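Recording demonstrations with a hand-held gripper

Urside project notes, Clarnden workshop
Last revised 23 Feb 2024

These notes cover showing a task to the arm with the hand-held gripper. If you want to drive the arm directly from the desk, use the remote control page instead. The two methods produce different files and should not be mixed in one batch.

What you need

A hand-held gripper with its camera fitted and charged
A memory card with at least 11 GB free
The calibration sheet
The objects for the task
A second person, if the task includes a handover

Before you start

Write the task down in one sentence. "Pick up the cup and put it on the saucer" is enough. If you need two sentences, you probably have two tasks and should record them separately.

Decide where each recording begins and ends. We start with the gripper open and held still, and finish the same way. Keep to this even when it feels slow. The Eren software cuts the recording at those still moments, and if it cannot find them the whole take has to be cut by hand.

Wipe the lens with a dry cloth. A greasy mark near the centre spoils the position tracking far more than one near the rim.

Calibrating

Lay the calibration sheet flat and hold the gripper over it. Move slowly in a circle, then tilt left, right, forwards and back. Open and close the fingers fully three times. The light on the handle goes green when the software has what it needs. If it stays amber, go round again more slowly.

Calibrate again whenever you change the lens, drop the gripper or move to another room.

Mapping the room

Tracking works by finding fixed points around you, so the software needs a look at the room first. Walk through the area where you will be working and turn the gripper to take in the walls, the ceiling and the corners. Plain white walls give it very little to hold on to. Door frames, shelves, ceiling fittings and plants are all useful. Strong lamps cause flare, and it is best to pass over them quickly.

The lens is very wide and the view tips over as your wrist turns. People and furniture will often be sideways or upside down in the recording. This does no harm, and there is no need to keep the gripper level.
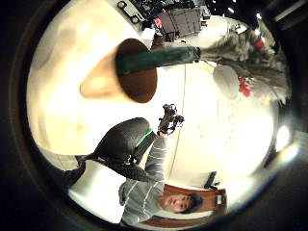
View through the gripper camera with the wrist turned over. The gloved thumb is at left, the doorway at lower right.

Once the map is saved, do not move large items. A chair shifted a little is fine. If a cupboard or a big plant has to go somewhere else, map the room again.

Recording the task

1. Press the button on the handle and wait for the beep.
2. Hold still with the fingers open.
3. Do the task at a steady pace, a little slower than you would with your bare hand.
4. Open the fingers, move clear of the object and hold still.
5. Press the button again.

Keep your thumb as far back on the grip as you can. It will always show at the side of the view, but it should not cover the object at the moment of gripping.

Change the starting position of the object between takes. Move it, turn it, and start with your own hand in a different place. If every take begins the same way, the arm learns that one starting position and little else.

If you fumble, carry on and correct it, then finish as normal. We keep takes with a small correction in them. Throw out any where you used your other hand.

How many takes

For a simple pick and place we ask for 322 takes. Nobody should do these in one go. Our own sessions are 18 takes followed by a break, as the gripper is heavier than it looks and tired wrists start to show in the tracking.

Checking the files

Copy the card to the Tistimlow folder and run the checker before you leave the room. It lists each take as good, short or lost. Short means the still part at one end was missed. Lost means the tracking failed, most often from a fast turn or a view filled by blank wall.

If more than 3 takes in a session are lost, map the room again and repeat them. Do not delete the lost ones from the card until the new takes have been checked.

The dropped button presses reported in December are fixed in the current handle firmware. Handles that have not been updated carry a strip of yellow tape; please leave those on the shelf.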